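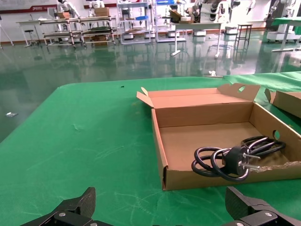
The Mosquera carton, lid up, with a power cord in the corner.

Mosquera low-wall postal carton, pack of 15
Reviewed Tuesday, November 6, 2018

We send out power cords, small adaptors and the odd replacement part from Finddale, and since June most of it has gone in the Mosquera low-wall carton. Before that we used the Kernari, a plain flap carton closed with tape at both ends. The Mosquera costs a little more per box and arrives flat. We are on our second bulk order now, 3000 boxes, so this review is based on a fair amount of folding.

Assembly

The carton folds from a single piece. You fold the side walls up, bring the front over and the lid stays attached along the back. There is a printed sheet in the pack with drawings on it, which I found harder to follow than the box itself. The first one took me a while and I put a side flap on the wrong side of the front wall. By the end of the first pack it was quick work.

The tabs along the top of the lid are meant to go down inside the front. On most of the boxes they do. On a stiff one you need to run your thumb along the fold first, or the tabs catch and bend over. Once a tab has been bent the lid never sits quite flat again, so go gently.

Lid and handle

The lid stands up by itself when the box is open. I like that a lot. The Kernari flaps fell back over whatever you were trying to put in. There is an oval handle hole cut in the lid, towards one end, and it is big enough to get your fingers through. I would only carry light things by it. We tried it with a heavier adaptor set and the board started to crease at the corners of the hole.

A round hole is punched through the side wall as well. The sheet does not mention it. I use it to feed a lead out when I want to test something without unpacking it, and I expect it also makes the flat boxes easier to thread on a string. For anything small and loose it is a nuisance. A screw can get out through it, so bag your screws or put a bit of tape over the hole.

Strength

The board is ordinary brown corrugated and the cut edges are left raw. They shed a little dust on a cloth bench mat, which needs brushing off at the end of the day. The walls are low but they hold their shape with the lid open, and closed boxes stack well. I would not stack them high with metal parts in the bottom ones.

Packing a cord

A coiled cord is the job this box suits best. It goes in a corner and you can see straight away that the plug is there. The box is a good deal wider than one cord needs, though, so it must have paper in it or the plug will slide about and knock against the walls. I put the prongs pointing inwards and a piece of paper over them. Two cords fit side by side with room to spare.

We looked at the Ludine carton too, which has a fitted insert for cables. It is neater inside, but the insert only takes a thin lead and ours are thick.

Faults

In the last delivery 2 packs had been strapped too tightly and the outside boxes had a dent across the lid. They were usable for stock but I did not send them to customers. The supplier's form for reporting this is long and asks for the pack number twice.

The only other complaint is the size. There is one size in this style, and a half-width version would save us a lot of paper. I will keep ordering the Mosquera for cords and adaptors. For heavy parts we still keep a stack of the Kernari under the bench.

Four stars out of five.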